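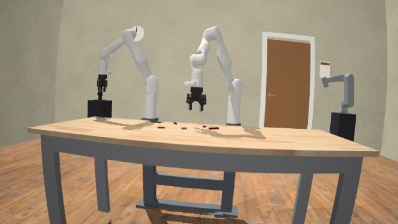 A light, honey-toned top with a darker front edge.

Do you really need to oil a timber benchtop every month? The tin says so, but then the tin would. I've kept a workbench and a kitchen island going for years on far less, and neither has split, warped or gone furry.

Start with the water test. Flick a few drops on the busiest part and leave them for 5 minutes. If they're still beading, put the oil away. If they've soaked in and left a dark patch, let it dry overnight and give it a thin coat in the morning.

Thin means thin. Most of the sticky tops I get asked to look at have been drowned. Wipe on, wait, wipe off hard with an old T-shirt, and hang the rag flat outside to dry, never scrunched up in the bin. Oily rags can catch fire on their own, and that's one warning I do believe.

As for special "timber revivers", I tried Clorgate on one half of the island and plain oil on the other. By March I couldn't pick the difference in colour or feel. Tinent wax smells nice.

Lemon juice and salt will shift some stains. It won't shift black rings around a rusty tin, whatever the forums reckon. Sand those, with the grain, 120 grit and then 240, and oil the bare spot twice.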